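Home | Courses | Handouts | Contact

We use cookies to keep you signed in. Accept | Settings

Food Packaging, handout 2: Wrapping small sweets

Brittle and peanut candy pick up moisture fast. Once the sugar surface turns sticky, the piece is spoiled for sale – even if it is safe to eat. The wrapper has two jobs: keep water vapor out and keep fats from going stale.

Twist wraps are cheap but leak at both ends. Pillow packs are sealed along the back and crimped at each end.

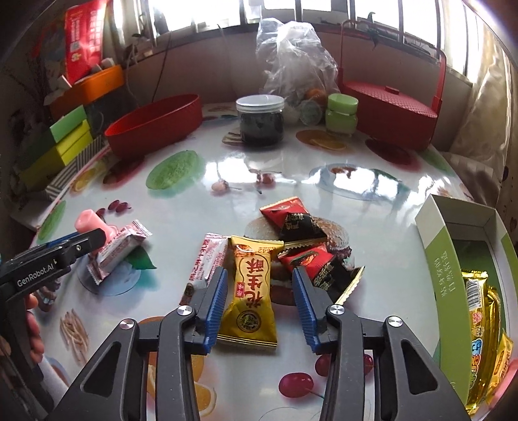 Crimp jaws in the Kaplan exercise are set to 165 °C. Too cool and the seal peels; too hot and the film shrinks. Read the Rotport shelf-life table before the January lab and bring your own graph paper.

Comments

Is the Rotport table the one in the back of the reader?

Yes, page 23.

My seals peeled at the corners too – the film was in crooked.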